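Notebook, textiles bench and back bedroom
February 9, 2020
Folding and laundry, dark fleece

Carrying on from the January pages. The cotton pieces are done and written up, so this entry is only about fleece and what it does when you try to fold it small. Mỹ Đoàn has the spreadsheet, I have the notebook, and where the two disagree the spreadsheet is right.

Starting point

Everything went through the machine on the cool setting with half the usual detergent. Liquid, no softener. Hòa Lục asked again why no softener. Softener leaves the pile slick and the folds slide open, and it also makes lint harder to get off. I wrote that down in January but it was on a loose sheet and the loose sheet is gone.

Spin at 1,000 for the light pieces. The heavier blankets went at the same speed and came out heavier than I like, so they stayed on the rack overnight. No dryer for any of it. The Waltus rack holds more than the old one but the bottom rail bows if you hang two blankets next to each other. Put one at each end.

Weights, dry, on the kitchen scale:
Black fleece, 300 g
Gray fleece with the zip, 441 g
Pink blanket, not weighed, too big for the pan

The zip accounts for a good part of the gap between the two fleeces. Khôi Tôn thinks the gray one is also a thicker knit. Possible. I haven't cut either of them open and I'm not going to.

Surface

We moved off the bench for fleece. The bench top is smooth and the garment skates away from you when you press a fold down. A bed is better. The sheet has enough drag to hold the bottom layer still while the top layer comes over. It has to be pulled flat first, corners tucked, or you fold the sheet into the garment and have to start again. I did this twice in the first hour.

Sheet in use is the pale lavender one with the strawberries and bears. It was next in the cupboard. The plain white one is in the wash after the tea accident, which was mine. A pale sheet is what you want for dark fleece anyway, as you can see the outline of the fold and you can see the lint that comes off. On the navy sheet we lost track of both.

The pink blanket gets pushed up to the top of the bed and left there. Folding it first and putting it away sounds tidier, but it then needs to come back out for the person sleeping in the room, and it does no harm where it is as long as the middle of the bed is clear.

Folds tried on the black fleece

1. Square fold. Arms behind, sides to the middle, bottom up to the collar. This is what everybody does at home. Flat to start with, then the back layer lifts and the whole thing puffs up. Fine on a shelf with something on top of it. Poor in an open basket.

2. Thirds, then roll. Rolls well. Unrolls well too. Needs a band or a tight drawer. Corey Goodwin's suggestion was to roll from the collar down instead, which keeps the thick part inside. Better, but the hem end still works its way loose when you pick the roll up.

3. Wedge. Arms in, long fold down the middle, then bring the bottom in so one end is narrow and the other stays broad. I got this from Fergus MacRitchie, who used to pack for the Ludbridge stall and did hats and scarves this way so they would stand up in a crate. It looks careless. It is easy to lift from the narrow end, where the layers are pressed closest, and it sits in a drawer with the broad end up so you can see what it is.

The wedge needs practice. My first ones were closer to a heap. Mỹ's were better from the start and she says the trick is to press down the narrow end before touching the broad one. I had been doing it the other way round.

The fold lines don't need to be sharp. Fleece won't take a sharp line and pressing harder only flattens the pile. The quilted diamond texture on the black one hides this, so a rough fold looks neater than it is. The gray one is plain and shows everything.

Lint

Always more than expected. The black fleece came off the rack with a good amount on it, mostly pale, and I think most of it is from the towels that went through before. Went over it with the sticky roller, front and back. A few specks stay whatever you do, and they don't matter for folding. Damp hand works nearly as well as the roller and costs nothing, but you have to let the piece air again afterward.

Do the roller before the fold. I know this is obvious. I have done it after the fold three times now and you only clean the outside.

Run order that worked:
towels last, not first
dark fleece in its own load
empty the filter between loads
shake each piece out of the window before hanging

The filter had not been emptied since before the holidays. Khôi did it and put what he found in a jar, which is on the sill. Please throw it out.

Storage

Trịnh's order of drawer inserts came. They are the fabric kind with a stiff base. The narrow slots fit the wedge if the narrow end goes down first. The wide slots are too wide for one fleece and too tight for two, so I have been using those for socks. We have enough to do the tall chest and not the low one. I'd sooner leave the low one as it is than order more before we know which fold we are keeping.

Urnow sent the price for the vacuum bags, almost 2,000 for the full set, and I have said no. They are good for a blanket that is going away until next winter. For something worn every other day they are a nuisance, and the fleece comes out creased in odd places.

Hòa would like labels on the drawers. Agreed, but pencil on tape for now.

Notes on handling

Pick up by the narrow end, with pressure from both sides. Lifting from the broad end opens it. If it has to be carried any distance, put a flat hand under the middle.

Don't set it down and then slide it into place. The drag that makes the sheet good for folding pulls the bottom layer out. Lift, then lower.

Turning the wedge over is possible but I would avoid it. The underside is never as good as the top and the arms are under there.

If the collar has a stiff band in it, keep it at the broad end. I tried it at the narrow end on the gray one and it sprang open on the bed before I could get it to the drawer.

Still to do

Same folds on the gray fleece, with the zip closed. With the zip open it was hopeless and I don't count those.
Children's sizes. Corey has a bag of them at home and will bring it.
Ask Fergus how he kept the crates from tipping.
Find the other sticky roller.
Wash the white sheet a second time, the tea has not come out.
See how long a wedge holds in a drawer that is being opened and closed. Leave one in the top left of the tall chest and don't refold it, whoever is putting things away.

Mỹ wants to go back and try the square fold with the arms crossed in front instead of behind. I doubt it will make a difference, but it is ten minutes' work and she can have the bed when I'm done with it.

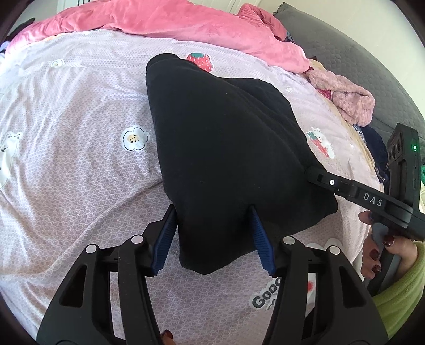

Black fleece, wedge fold, narrow end held from both sides. Strawberry sheet.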